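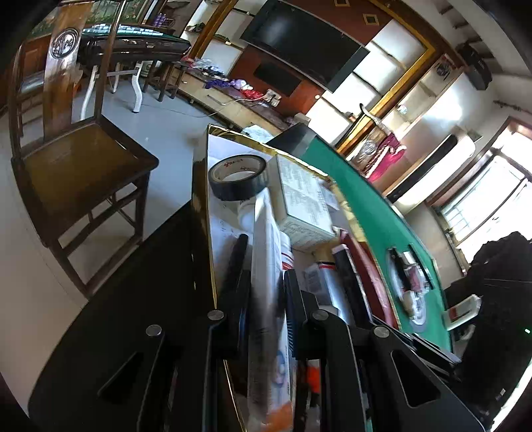 Darkitstead, June

Notebook entry, visit day. Entered by Faustine Hervieu for the handling group. Corrections may be added underneath, initialed.

The visiting party from Brurnlow arrived at 9:30 and was received in the sitting room, where the sorting work was already set up. The purpose of the visit was to show the hand-held gripper in ordinary use, in a furnished home, before the partners decide on the second stage of the Ododard project. The party had read the spring report and asked that the introduction be kept short. It was.

The task shown was the mixed box. An open box with gold edges was placed beside the green tabletop and filled with household and medicine-type articles: cartons, small bottles, packets, a roll of black tape. The operator takes one article at a time between the two fingers, lifts it clear and sets it down on the green surface. The order is left to the operator. We had agreed beforehand that the box would not be tidied between rounds, and this was observed all morning.

Long, narrow cartons received the most attention. The white one with the blue oval logo was chosen for the first explanation, as it shows the difficulty well. Gripped near the middle it stays level. Gripped near one end it tends to swing, and the operator must slow the wrist or the far end will catch on whatever lies next to it. The visitors asked whether longer fingers would help. Our answer was that they would help with the swing and make it harder to reach into a full box. Patrício fingers (the wider pads) were passed around for comparison but were not fitted during the visit.

Figures given to the visitors, copied here so that the same ones are used in correspondence:

Picks logged in this room before the visit: 356
Of these, with long cartons: 240
Long-carton picks repeated because of a slip or a bad start: 21
Rounds shown during the visit: 4

The visitors asked how a repeat is defined. A repeat is entered when the operator opens the fingers and begins again before the article has left the box. An article dropped outside the box is entered separately, and those are not in the figure above. The spring report does not state this clearly and should be amended.

Second round: one of the visitors operated the gripper, with our operator standing alongside. The visitor closed the fingers too early on the approach, which is the usual beginner's fault, and had settled by the end of the round. The trigger was described as stiff. We have heard this before from people with smaller hands. To be raised with the workshop again – the request from last month is still open.

Third round: discussion of the room itself. The party wished to know why the work is not done at a plain bench. It was explained that the project calls for homes as they stand, with the furniture, the television and the mahjong table left where the household keeps them. Polished wood and a bright window are part of the conditions. One visitor was concerned about glare on shiny packaging. We agreed to go through the logged picks and mark those with foil or metallic articles, so that the question can be answered with numbers at the next meeting.

Fourth round was run without commentary at the visitors' request.

Points to follow up:

Send Brurnlow the article list for the mixed box, including weights. Weights of the bottles are missing and must be taken.
Amend the definition of a repeat in the report.
Trigger spring: obtain a softer one and test with at least two operators.
Try one session with the box set higher. The present height is comfortable for seated work but a standing operator bends the wrist more than we would like.
Agree with the household on times for the second stage before anything is promised to the partners.

The visit closed at 12:15. The Patrício pads were returned to their case and signed in. The written reply from Brurnlow is to be filed with this entry when received.

F. Hervieu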